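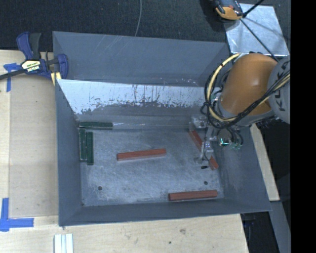

Metal Bins for Short Bar Stock

3 min read | 46 shares | Search tips Go

An open metal bin on the bench suits short offcuts better than a drawer. Bars can be sorted by color and picked out from above.

Keep one color to a corner. Lay the first bar along the back wall and set the rest front to back beside it. Bars left at angles across the floor take up more room and are harder to grip by the ends.

Scratches and scuffing on bare metal are cosmetic. Check the rim for burrs in March and dress them with a fine file. Holes in the floor may stay open, but small screws should go in a lidded tin.

Wipe the bin with a dry rag before refilling. On a wooden bench, put felt under the base; grit trapped there will mark the top.

Iresha Roy
Updated Oct 27, 2022
122 comments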